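Working at Stustar Senior Living: Questions from Applicants

How many communities does Stustar run?
There are 3: Farnbridge, Derese and Tivum. Farnbridge is assisted living and memory care. Derese and Tivum are assisted living only. You apply to one community at a time, but you can ask for a transfer later.

Do I need experience in senior care?
Not for dining, housekeeping, laundry or front desk jobs. Caregivers need either a current state certificate or a place in our paid training class. Medication aides and nurses must hold a license before their first shift.

What counts as full time?
Full time is 32 hours a week or more. Benefits start on the first of the month after you are hired. Part-time staff can join the retirement plan but not the health plan.

How far ahead is the schedule posted?
Two weeks. Swaps are fine if both people hold the same job title and the shift lead signs off before the shift starts. Please don't arrange swaps by text and tell us afterward.

Do I have to work holidays?
Everyone works some of them. You list your preferences in June for the rest of the year, and managers fill what's left by rotation. Holiday shifts pay time and a half.

Can I be made to stay past the end of my shift?
If your relief has not arrived, tell the shift lead. Caregivers may not leave a floor uncovered. The lead has to find cover within an hour, and all the time you stay is paid.

Is there a referral bonus?
Yes. You get $100 when the person you referred finishes orientation and a further $50 after they have been here six months. Both of you must still be employed when it is paid.

Are meals provided?
Staff can eat one free meal per shift, from the same menu as residents. Evening meals are set aside by 6:30 p.m. Night staff at Tivum should order before the kitchen closes. 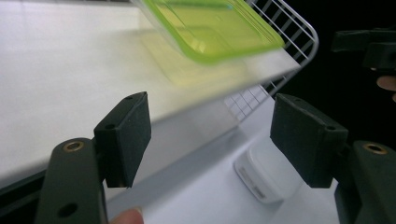 You can also bring your own food. Label it with your name and the date. The break room refrigerators are cleared out at the end of each week and anything without a label is thrown away.

Who do I talk to about a problem with my manager?
Start with the executive director of your community. If the problem is the director, call the Stustar people office directly. You do not have to give your name, though it is harder for us to follow up if you don't.

I left on good terms. Can I come back?
Yes. If you return within a year you keep your old pay rate and vacation level. After that you are treated as a new hire. Either way you will need a new background check and TB test.

How long until I hear back?
Usually within a week of your interview. If you applied at Derese and haven't heard anything, check your junk mail folder before calling.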